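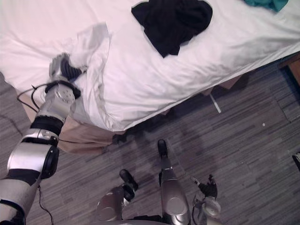 Aparecida Magalhães told the tenancy forum that a mattress certificate should stay with the mattress, and that landlords who file it with the lease are storing it where no tenant will look. Her remark opened the public comment session on the draft bedding standard for furnished rentals in Lacerda, which closed on Tue 8 February.

The draft would apply to any dwelling let with a bed supplied by the owner. It sets minimum requirements for mattress support, cover closure and fitted sheet depth, and asks owners to keep a dated record of each replacement. Existing rules cover smoke alarms, heating and locks, but say nothing about bedding beyond a line requiring furniture to be "in reasonable repair".

The forum received 241 written submissions. Of these, 70 dealt with a single clause, which would require a sagging test at the start of every new lease. The test uses a straight board laid across the mattress and a ruler dropped to the lowest point. A depression deeper than 40 millimetres would count as a failure, and the mattress would have to be replaced before the tenant moved in.

Owners objected mainly to the timing. Several wrote that a gap of one or two days between tenants is normal in the Ploltomier district, where most furnished units are located, and that delivery of a replacement can take longer than that. The draft offers no grace period. A revised wording put forward during the session would let a lease begin on schedule if a replacement has been ordered and the rent is reduced until it arrives.

Tenants' submissions were more concerned with how the depth is measured. Ismael Teixeira argued that a test on a bare mattress misses damage along the sides, where people sit to put on their shoes, and asked for a second reading near the edge. He also wanted the base checked at the same time - a broken slat can produce the same hollow as worn foam, and replacing the mattress will not fix it.

Fitted sheets drew less comment. The clause requires that any supplied sheet cover the full depth of the mattress and stay tucked at all four corners. Rendard, which launders linen for rental owners, asked that the depth be printed on the sheet label in centimetres, as the words "deep" and "extra deep" are used differently by different makers. The company said mismatched sheets are the main reason items come back to its depot torn at the corner seam.

The cost of the program is not settled. The background paper lists 623 furnished units on the local register but does not say how many beds they contain, and units let by the room are recorded in a separate list. Inspections would be carried out only on complaint. Owners would do their own testing and keep the results for the length of the lease.

Magalhães's suggestion, a card in a clear pocket sewn to the foot end of the mattress, has been added to the draft as an option. The wording on edge readings is still open.

A second draft will be posted for comment, and the standard is due to take effect in November. Leases signed before then would be exempt until renewal.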